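Budget for a first tabletop arm setup, what am I forgetting?

Jennylyn Cruzado
Our makerspace got the OK for a small robot arm and I'm so excited I can hardly sit still! I have 2000 dollars for everything: arm, gripper, a camera, plus whatever goes on and behind the table. I'm leaning toward the Skirnix arm, but the Warkholm kit comes with a gripper already. We want to start with everyday desk stuff, so books, lamps, things with cords.
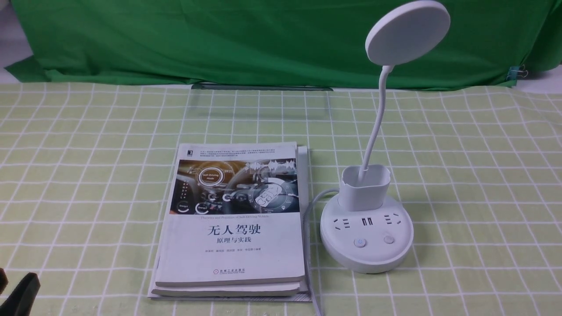
The catch is that I have to hand in a full list in May and I can't go back for more. What did you all end up buying later that you wish you'd put on the first order?

Nabil Atallah
Oh, you're going to have fun! Keep 15 percent back, seriously, and don't let the arm eat the whole thing. My late purchases were spare fingertips, a second power supply, clamps and a longer USB cable (twice, I measured wrong). A plain backdrop cloth and a few binder clips cost next to nothing and made my camera setup so much easier. Roughly 75 dollars covered all my table stuff. Also ask both sellers what a replacement motor costs before you pick. And check the gripper's opening width against your thickest book!

milex_fan
get the kit with the gripper. buying mine separately meant an adapter plate and a three week wait

Okeke
Does your list have to include shipping? Mine did and I missed it.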